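Projects / Surkus / parts-and-bins / README

Posted Thursday, June 19, 2025 by Rajitha Mondal
Last updated: same day, after lunch

# Surkus parts-and-bins

Notes and lists for the colored blocks and the metal bins we keep them in. Started by Maj-Britt Wallin in March, I took over the lists. Ask her about the older bins, ask me about everything else.

## What's in the folder

- `blocks.csv` – one line per block. Color, length, width, height, weight, condition
- `bins.csv` – one line per bin
- `layouts.csv` – one line per layout, meaning which blocks were in which bin and how they lay
- `notes/` – free text, messy, mine and Maj-Britt's mixed together

1,401 lines in layouts. 544 lines in blocks, includes the retired ones. 23 bins.

## Blocks

Plain rectangular blocks. Only the red and green ones are listed so far. The other colors are still in boxes at Clundon and will get their own file, don't add them to this one.

Length is always the longest side. Sounds obvious but the first batch had it mixed up and I had to go through by hand. Millimeters everywhere, grams for weight.

Condition column:

- `ok` – use it
- `chip` – corner or edge gone, still fine for layouts
- `retired` – don't use, line kept so the old layouts still make sense

Shade of green is not recorded. Everything green is `green`, dark or not. Should of done this properly from the start, might still fix.

## Bins

Open top, sheet metal, no lids. Measure inside, at the floor, and again at the top – walls slope so the two numbers won't match. Several early lines only have the top number. Those have `top_only` in the remarks.

The Ivanyshyn bins are narrower and have their own prefix, `IV`. Everything else is `W` for Wistus, even the ones where the sticker has come off.

Wear goes in the `wear` column, 0 to 3. 0 is new. 3 is scratched all over. Go by the floor, ignore the outside.

## Layouts

One line for each block would of been better but we have one line per layout, with the blocks in a list seperated by semicolons. Order in the list means nothing.

`pose` values: `flat`, `edge`, `end`, `lean`. Use `lean` for anything touching a wall and not sitting square on the floor. If you can't tell, leave it blank, please don't guess.

Direction is given from the front of the bin. `fb` is front to back, `lr` is side to side, `diag` for the rest. Close enough to `fb` counts as `fb`.

## Known problems

- Duplicate block numbers in the green list, not sorted out yet
- Some weights missing, scale was at Clundon
- Two people filled in `wear` and we don't agree. Maj-Britt scores lower than me
- Bin swaps before March are not in here at all

## Adding a layout

Copy the last line, change the number, fill in the rest. Mixed colors go in as `mix`, whatever the split. For the block list, look up each number in `blocks.csv`, don't type sizes from memory. Wear gets checked again each time you add a line for that bin. Scratches and scuffs like the ones across this floor count, smudges on the back wall don't, and three green with three red is a plain `mix`. The slim green block along the left side is what I mean by `fb`.
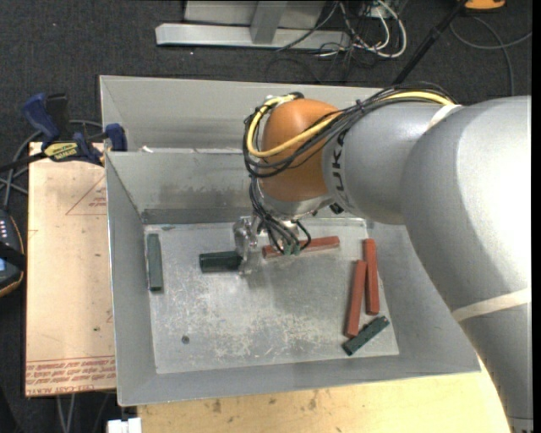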